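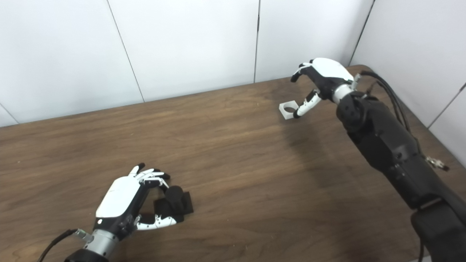

Plateau en bois et cloison à panneaux blancs.

Projets étudiants > Économie internationale > Rapports de deuxième année

Octobre, par le groupe Arkel

Qui paie la surtaxe ? Droits de douane et prix en rayon dans le petit outillage

Notre question de départ tenait sur une ligne du cahier : quand un pays relève ses droits de douane sur un produit importé, quelle part de la hausse retrouve-t-on sur l'étiquette du magasin, et au bout de combien de temps ? Les manuels répondent très bien pour un marché parfait, avec deux courbes et un triangle grisé. Nous voulions voir la même chose avec de vrais tickets de caisse, et c'est ce qui nous a occupés pendant tout le semestre (y compris plusieurs soirées que nous ne regrettons pas du tout !).

Nous avons choisi le petit outillage à main : tournevis, pinces, clés, mètres ruban. Les produits changent peu d'une saison à l'autre, ils se comparent facilement et presque tous viennent de l'étranger. Deux entreprises ont accepté de nous ouvrir leurs historiques : l'importateur Kaewmanee, qui nous a transmis ses prix d'achat hors taxes, et l'enseigne Fedach, qui revend une bonne partie de ce catalogue. Avoir les deux bouts de la chaîne pour un même tournevis, c'est une chance assez rare pour un projet de deuxième année.

1. Les données

Le fichier de départ contenait 451 relevés de prix. Après nettoyage, il en est resté 266. Les pertes viennent surtout des lots promotionnels (comment comparer une pince seule et une pince vendue avec un coffret ?), des codes-barres modifiés en cours d'année et des lignes où la date manquait. Nous avons hésité à garder les lots en recalculant un prix unitaire, puis nous y avons renoncé : le résultat dépendait trop de notre façon de répartir la remise.

Ces 266 relevés couvrent 128 références. Certaines ne sont observées qu'avant et après la surtaxe, d'autres reviennent plus souvent, ce qui permet de suivre le mouvement presque pas à pas. Les références soumises à la surtaxe forment le groupe traité. Les autres, fabriquées dans des pays non concernés par la mesure, servent de comparaison.

2. La méthode, et l'indice Irel

Nous avons commencé par une double différence classique : évolution du prix moyen dans le groupe traité, moins évolution dans le groupe de comparaison. Cela donne un ordre de grandeur, mais tout est mélangé, l'outil d'entrée de gamme comme la clé dynamométrique.

D'où l'idée de construire un petit indicateur, baptisé Irel (indice de répercussion relative). Pour chaque référence, on divise la variation du prix en rayon par la variation du coût d'importation droits compris, toutes deux en euros. Un Irel de zéro veut dire que le client n'a rien vu passer, un Irel de un que toute la hausse lui a été transmise. Au-dessus de un, le distributeur a élargi sa marge en euros à l'occasion de la surtaxe. L'indicateur a un défaut sérieux : quand le coût bouge à peine, le dénominateur devient minuscule et l'indice s'envole. Nous avons donc travaillé avec la médiane, beaucoup moins sensible à ces cas.

Il a aussi fallu traiter le taux de change. Kaewmanee achète en dollars, et une partie de ce que nous prenions au début pour un effet de la surtaxe était un simple effet de monnaie. La première version de nos graphiques était fausse pour cette raison. Nous l'avons gardée en annexe, parce que la comparer à la version corrigée nous a appris plus que bien des pages de cours.

3. Ce que nous observons

La répercussion est partielle. Pour la majorité des références traitées, le prix en rayon monte moins que le coût, et la différence est absorbée par les marges, celle de l'importateur d'abord. Sur ce point les deux méthodes concordent.

Le résultat qui nous a le plus enthousiasmés concerne le calendrier. Nous attendions une hausse étalée, et les prix de Fedach restent immobiles un bon moment avant de bouger presque tous ensemble. L'explication la plus plausible est celle des stocks : les outils achetés avant la mesure sont vendus à l'ancien prix, puis le catalogue est révisé d'un coup. Les prix se terminant par 99 centimes jouent sans doute aussi un rôle, car un distributeur qui tient à cette terminaison attend que la hausse soit assez grande pour sauter au palier suivant.

Dernière surprise, une partie du groupe de comparaison augmente elle aussi, légèrement et plus tard. Ces outils ne paient pourtant aucune surtaxe. Leurs vendeurs ont pu profiter du renchérissement des concurrents, ce qui compliquerait sérieusement notre double différence : si le groupe témoin réagit à la mesure, l'effet que nous estimons est trop faible.

4. Limites et suite

Un importateur et une enseigne ne font pas un marché. Nos données ne disent rien des volumes, et nous ignorons donc si les clients ont reporté leurs achats ou changé de marque. Elles ne disent rien non plus des rabais accordés en caisse aux professionnels, qui représentent une clientèle importante pour ce type de produit.

Si le projet est repris l'an prochain, nous conseillons de demander les quantités dès le premier contact et de fixer les règles de nettoyage avant d'ouvrir le fichier. Il serait passionnant de refaire l'exercice dans l'autre sens, au moment où une surtaxe est levée : les prix redescendent-ils aussi vite qu'ils sont montés ? Le script de calcul de l'Irel et le dictionnaire des variables sont joints au rapport.

À lire aussi
Ventes au détail et météo : un lien mesurable ?
Le fret maritime expliqué par ses contrats
Taux directeur et crédit aux petites entreprises
Construire un indice de prix avec un tableur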